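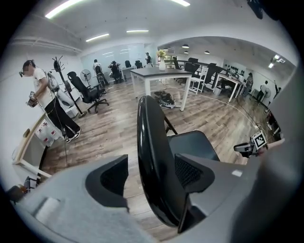
4.2 Where the chairs end up

I started this part of the study thinking I would be writing about desks. Desks are the big expensive things on a floor plan, and the Claltico plan I was handed for the Flernwood room had every one of them drawn to scale, with tidy little leaders and part codes. The chairs were drawn too, each one tucked in under its desk at a right angle. I don't think I ever saw them like that, so the chapter turned into one about chairs (and about the few other things in the room that can be picked up or pushed by one person without asking anybody).

A quick reminder of the method, because Section 3 was long. Over 44 working days I noted where each movable seat was standing each time I walked the room, and I wrote down what it was closest to. That gave me 1486 placements once I'd thrown out the double entries. I used nearest neighbors instead of measured distances. I know some readers will wince at this! But the thing I care about is what a chair is next to, and a tape measure gets in people's way.

The room is open plan with a wood-plank floor and a lot of glass at the back. Desks run along the sides. In the middle there's a rectangular table with a dark gray top and white legs, which the building's paperwork calls a meeting table and which I'll call the middle table, because I rarely saw it used for meetings. Near one wall there's a coat rack and a standing fan, and white boxes on the floor beside the wall. Everything I have to say in this section happens between those few landmarks.

4.2.1 Wheels and no wheels

The seating in the room comes in two kinds for my purposes, chairs that roll and chairs that don't. I had a much fancier scheme at first, with seat height and armrests and whether the back was mesh, and I dropped it after June because it wasn't explaining anything. Wheels explained a lot.

The rolling chairs travel in small hops. Somebody pushes back from a desk, turns to talk to the person behind, scoots over a little, gets up and leaves. The chair stays at whatever angle the last body left it. Then the next person comes along, finds it half in the walkway, and gives it a shove with a hip or a foot. None of that feels like moving furniture to the people doing it, and when I asked them afterwards they mostly said they hadn't moved anything. My notes disagree – 221 of the placements were of a rolling chair with no desk as its nearest neighbor, so the chair was keeping company with the coat rack, or the fan, or another chair.

The clusters at the back of the room are my favorite case. Black office chairs gather there in twos and threes, close to the desks but facing any which way, and they stay gathered. A cluster seems to be pretty stable once it exists. People take a chair out of it and a chair comes back to it, often a different one, and the group looks the same at the end of the day. I tried breaking one up myself one evening by rolling everything neatly under the desks. By the middle of the next afternoon it had come back, a little to the left.

The chairs without wheels behave completely differently. They get picked up, carried, and set down on purpose, generally with two hands, and they get put down square to something. You can see the kind of chair I mean in Figure 5, the black one with the padded square seat and the curved metal back. It's a bit of a nuisance to carry (there's no good handle on it anywhere, so you end up holding it by the sides) and my guess is that the nuisance is exactly what makes people think before they set it down. I hardly ever recorded one of these at a silly angle. I recorded plenty of them in silly places, but always neatly.

Figure 5. Chair with a square padded seat and curved metal back, on the open floor near the middle table.

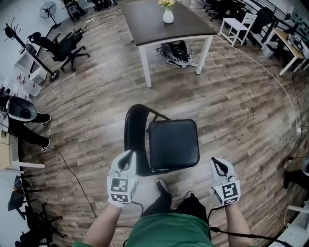 A regular user of the room objected to my word "neatly" when I read her a draft of this section. She said the chairs without wheels only look neat to me because I come in after they've been put down, and that on the way there they get knocked against table legs and walked into shins like anything else. She also said, and I've kept this because I think it's right, that you line a chair up with the table because the table is the only straight line out there in the middle of the floor. Take the table out and people would put chairs down any old way.

I can't test that with the data I've got, but I did go back to the placements with her comment in mind. The middle table was the nearest neighbor for most of the chairs without wheels, and it's the one I'd bet on as the anchor. The desks are straight too, of course, but they're lined with rolling chairs already, so there's hardly ever a free edge to square up to.

4.2.2 Things that hold a spot

So what decides how far a chair can drift? My first answer was walls, and that was a poor answer. Chairs stop well short of the walls in this room. What stops them is the loose stuff along the walls – the boxes, the round base of the coat rack, the foot of the fan. I've started calling these "spot holders" in my notes and the name has stuck with me, though I'm not in love with it.

The coat rack is the strongest one. It's light enough that anyone could shift it, yet it was in the same place on every single walk I did. The Lomdale pilot had a rack as well, a heavier one bolted down near the door, and I recorded almost no chairs near it. I suspect that's a door effect (people keep a doorway clear without being told). In Flernwood the rack is well inside the room, next to a stretch of open floor, and a black mesh chair kept turning up beside it. I never caught the moment it arrived. People told me, variously, that it was for changing shoes, that it was for bags, that it was spare, and that it belonged to a desk over on the far side and somebody ought to take it home.

I'd like to take all of those answers seriously at once. A chair parked by a rack is useful for several small jobs, and no single one of them is enough to make a person go and fetch a chair. But if one is already standing there, it gets used for all of them, and then it has a reason to stay. It's the same with shoes, by the way. They collect under the middle table, where they're out of the walkway and easy to find again, and I don't believe anyone ever decided that this was the place for shoes.

Jackets are a related puzzle. With a perfectly good rack in the room I expected to find coats on it and bare chair backs everywhere else. What I got was a split, with 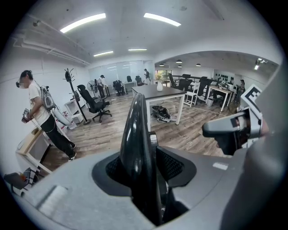 some people walking to the rack every time and others hanging a jacket over the nearest chair back and leaving it there until they went home. A jacket on a chair turns out to be a really effective way to slow that chair down. People who would happily bump a bare chair out of the way will walk around one with clothes on it. I noted this often enough that I added a column for it partway through, which means the early days can't be compared with the later ones on this point, and I've left it out of the tables for that reason.

The same thing goes for anything else left on a seat. A bag works. A folded sweater works. A sheet of paper doesn't, it gets moved to the desk and the chair goes off on its travels.

4.2.3 What I'd change in the plan

The Verhoeven guidelines, which the plan was drawn from, ask for clear floor around a central table on all sides and say nothing about racks or boxes or fans. I think that's backwards for a room like this one. The clear floor takes care of itself as long as the table is there for people to line things up against. The loose things at the edges are what shape the rest, and they were put where they are by whoever happened to be carrying them.

If I were drawing the plan again I'd leave the desks alone. I'd put the rack and the boxes on it, and I'd draw five or so chairs away from any desk, at bad angles, so that whoever signs it off gets used to the idea. I'd also mark one seat by the rack as belonging there. It's going to be there anyway, and it might as well be one that is easy to sit down on while holding a shoe.

I'm less sure what to do about the clusters at the back. They use up floor near the glass that the plan has down as a walkway, and a couple of people did complain to me about squeezing past. But the complaints came from the same people I'd seen sitting in them, so I've left that question for Section 5, where I go through the interviews.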